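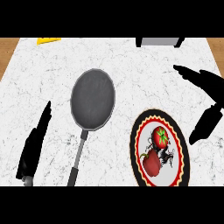 Week 6: Grasp Planning in Simulated Kitchens
Course notes prepared by Senyo Asante and Romain Chevalier

6.1 Purpose of the session
Students will connect a sampling-based motion planner to the two-arm kitchen model in Lostano. The module assumes familiarity with the transform tree covered in Week 5.

6.2 Grasp candidates
The frying pan is treated as two regions, body and handle. Candidates are sampled along the handle axis and scored by gripper clearance. The decorative plate offers only its rim, and an approach that is valid for the pan handle will usually be rejected for the plate.

6.3 Collision checking
The marble counter is modelled as a plane. Its veining has no effect on the planner, but it does produce false edges in the colour-based segmentation — see the note in Section 5.4. Each query is limited to 3,000 samples; the smoothing stage is limited to 2,000 iterations.

6.4 Laboratory work
Sessions are held in Room 208. Log files must be submitted through Cledargate, labelled with the student's name and the planner seed. Requests for extensions should be directed to Gordon Beaulieu. Marked work will be returned in May.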